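新手求助：换手机之后，钱包里的币还找得回来吗
版块：数字货币闲聊

麦田里的老猫 发表于 2021年4月13日

各位前辈好，潜水好久了，第一次发帖，话可能有点多，大家多包涵。事情是这样的，我前年跟着同事买了一点币，不多，当时花了1000块，放在手机上的 Presix 钱包里，后来就没怎么管它。上个月换了新手机，装好 Presix 一打开，余额是零，我心里咯噔一下。旧手机还在抽屉里，屏幕碎了，不过还能充上电。助记词我记得抄过，抄在哪个本子上就说不准了（搬过两次家，你们懂的）。请问现在应该先做什么？

二楼 半糖拿铁

先别慌，币不在手机里，在链上，你换不换手机它都在那儿。新手机上显示零，多半是你新建了一个钱包，没有导入旧的。旧手机千万不要恢复出厂设置，也不要急着拿去店里换屏，先充上电，看看能不能进 Presix 的备份页面，把助记词老老实实抄到纸上。

三楼 Humis老矿工

同意楼上。再啰嗦一句，这几天肯定会有人私信你，说是 Presix 客服，可以帮你“同步”钱包，一律别理。我刚入圈那会儿就差点上当，对方说话特别客气，一口一个哥，最后让我把单词发过去“验证”一下。幸好那天老婆喊我吃饭，回来脑子就清醒了。

四楼 青石板路

我倒觉得普通人别自己折腾钱包了，放交易所省心得多。我一直放在 Edasness，忘了密码还能走找回流程，带着身份证件慢慢办就是。楼主这种一放两年不看的，最适合这样。 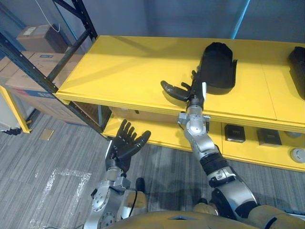

五楼 晚风：青石板这话我不太赞成。交易所省心归省心，币可是在人家手里，哪天暂停提现，你连个说理的地方都没有。我以前在 Awasthi 放过一点，提现排了20天，那阵子觉都睡不好，后来虽然到账了，可我再也不敢多放。

六楼 青石板路

您说的也有道理，我没说交易所万无一失。可是您看版里每个星期都有人丢助记词，丢了就是丢了，神仙也救不回来。两头都有风险，看各人的性子吧。像我这样丢三落四的，还是认了。

七楼 半糖拿铁

两位都别急，折中一下也行，零花的放交易所，打算长期拿着的自己保管。助记词抄两份，分开放，一份放家里，一份放爸妈那儿，别拍照，别存网盘。

八楼 麦田里的老猫（楼主）

谢谢大家，真没想到这么多人回我！刚才把旧手机翻出来充了10分钟电，开机了，右半边屏幕没反应，密码里偏偏有个数字在右边，急死人。请问能不能接个鼠标？

九楼 Humis老矿工

能接，买个转接头就行，安卓机一般插上就有光标，我给我爸那台碎屏的弄过。进去之后先抄词，抄完对着念一遍，再到新手机上选“导入”，别选“新建”。弄好了记得回来说一声，大伙都惦记着呢。

十楼 麦田里的老猫（楼主）

好嘞，转接头已经下单了，等到货我再来汇报。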